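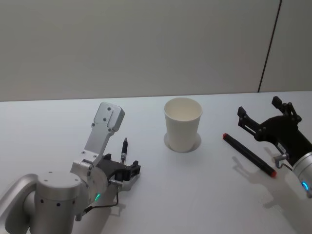 White paper cup and black marker on the tabletop, cup standing on the ring.

Tunmont Facilities Exchange
Shared Spaces and Furnishings

This site uses cookies to keep you signed in and to remember your reading preferences. By continuing to browse, you accept their use.

Posted in February by ullen_facilities

Ring mark on white tabletop, request for guidance

I am writing on behalf of the facilities office at the Ullen building. During the routine inspection of our shared workrooms we recorded a faint circular mark on one of the white tables. The outline is slightly wider than the base of the paper cup standing in it. The cups are the standard white ones issued from the beverage station, and the markers are supplied to every room.

Our current furniture policy requires that a surface mark be classified as either a stain or damage before any treatment is approved. Members are asked to advise on (a) the likely origin of the mark and (b) an approved cleaning sequence for a white surface. We have 4 tables of the same model and would prefer a method that may be applied to all of them.

sibiya_stores
Thank you for the clear submission. In our experience a circular outline of this kind is most often left by a beverage container. We would recommend warm water with a small amount of dish soap, applied with a soft cloth, followed by a dry cloth. Please allow the surface to dry fully before assessing the result. Abrasive pads should not be used.

wonden_admin
I must respectfully disagree with the assumption of a beverage. The ring is wider than the foot of the cup, and a paper cup generally leaves a mark the size of its own base. A mug or a small plant saucer would be more consistent with what is shown. It may also have been drawn. Teams in our building regularly trace circles on tables to show where an item is to be returned, and there is a marker lying right beside it.

sibiya_stores
The point about the diameter is accepted. I would not go so far as to attribute it to the marker. The marker is black with red ends and the outline is faint. Permanent ink in either color would ordinarily be more distinct on a white top, unless a previous attempt had been made to remove it.

wonden_admin
A previous attempt is exactly what I would suspect. Our office replaced two tabletops last year after staff used a solvent on marker lines and dulled the finish. The request form now asks whether any product has been applied before the report was filed. I would encourage Ullen to adopt the same question.

ullen_facilities
No product has been recorded against this table. I have consulted the room log, which shows only the weekly wipe-down. I cannot exclude an unrecorded attempt.

tunmont_procurement
For reference, the furnishing schedule in use at Tunmont distinguishes between the two cases as follows. A mark that lightens with soap and water is a stain and is handled by the cleaning contractor. A mark that does not change is tested with isopropyl alcohol on a hidden area, usually the underside of the edge, before it is used on the top. If the finish changes in any way, work stops and the table is listed for review. Coasters were purchased in a pack of 200 and placed in every shared room. Reports of ring marks have declined, although the coasters themselves have a tendency to leave the building.

sibiya_stores
We do not support coasters in rooms where markers are in use. They are written on within the week. A washable desk mat is the better expenditure. We ordered 100 and have had no cause to regret it.

wonden_admin
Mats curl at the corners and were rejected by our safety office. Coasters remain the approved item at Wonden.

ullen_facilities
The contributions are appreciated. We will begin with soap and water, proceed to the concealed test if required, and enter the outcome in this thread. The question of coasters or mats will be referred to our purchasing desk. In the meantime, could Wonden share the wording of the question on the request form?

wonden_admin
The wording is "Has any cleaning product, including hand sanitizer, been applied to the surface before this report?" Please include the sanitizer. It is the usual answer.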